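3.2 Labeling practice and the time needed to trace a fault

The second part of our study deals with the way small offices keep records of their network cabling. In the interviews held in February, most of the staff told us that a drawing of the cabling had been made when the office opened, and that it was not changed afterwards. The drawing was usually kept as a file on the computer of one person. When this person left, the file was difficult to find, and in several offices two versions existed which did not agree with each other.

We therefore compared the written record with the real connections in 13 offices, all of them customers of the same maintenance firm, Stekport. In total 188 patch cables were checked from end to end. For 39 of these the record named a wrong port, or no port at all. The errors were not spread evenly. They were found mostly in offices where the seating had been changed without ordering new cabling work, so that the cables were moved by the employees themselves.

A second source of information was the fault reports. Stekport gave us access to 297 closed reports, which were coded by two persons independently (see Section 2.4). We separated the time for finding the cable from the time for repairing or replacing it. In offices with labels at both ends, the finding time was short and did not depend much on who did the work. In offices with labels at one end only, it depended strongly on whether the technician had visited before. This agrees with a remark of Rochelle Nepia, who supervised the visits at the Maihi site: an experienced technician remembers the cabinet and does not read the labels — a new one has nothing else to read.

We also asked whether color can replace a written label. Some offices bought cables of different colors for telephones, printers and desks, and at first this was helpful. After the first shortage of one color, however, any available cable was used, and the meaning of the color was lost. Cameron Pirihi coded these cases as "decayed scheme". We kept this category separate from offices which never had a scheme, as the staff in the former group still trusted the colors and were misled by them.

The labels themselves were of less importance than we expected. Handwritten tape and printed sleeves gave similar results, provided that the text was the same at both ends. Equipment of the type considered in this section is shown in Figure 3.

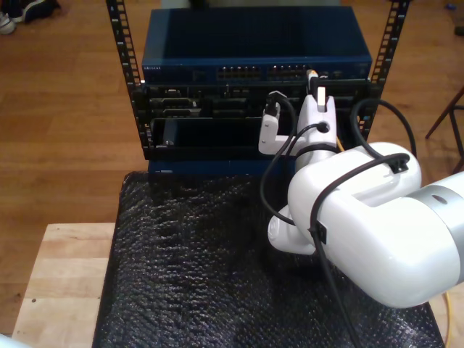
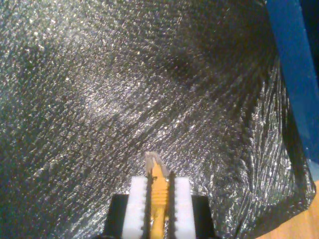
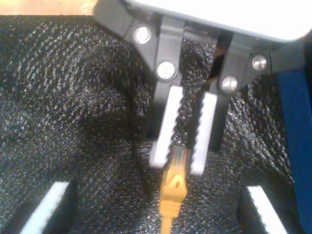
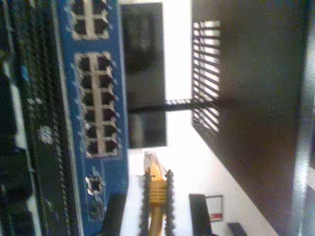

Figure 3. Network switch in a rack (first and last pictures) and a black braided cable (third picture).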